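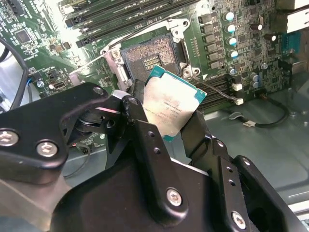 Processor held by its sides in front of the open socket, wrist camera view.

Cevov desktop servicing set: data card and cost notes
Maintainers: Birger Bakke, Eusebio Arboleda

Contents
2039 recordings of an arm working inside desktop computers, with wrist and fixed camera video. The set was made to help Sheehan decide what to buy for the Didalgate repair line. Read the cost notes before using it to size a cell.
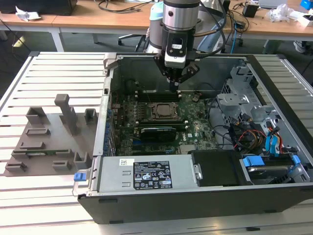
Sesport, July

Layout
The computer lies on its side on a slatted aluminium bench. The fixture plate is 3D-printed and sits to the left of the case. Allow bench space for both, plus clearance above for the wrist.

Cost notes, per cell, in euros
Gripper fingers and spares: 970
Fixture plates, printed: 900
Arm and controller: quoted separately, see budget.csv
Donor computers: 10, budgeted as consumables

Limits
One bench layout only. Prices exclude delivery and guarding. Cycle times in the logs include operator pauses and should not be used for payback sums.

Open items
Second quote for the arm. Finger wear figures. Changes to budget.csv go through Arboleda.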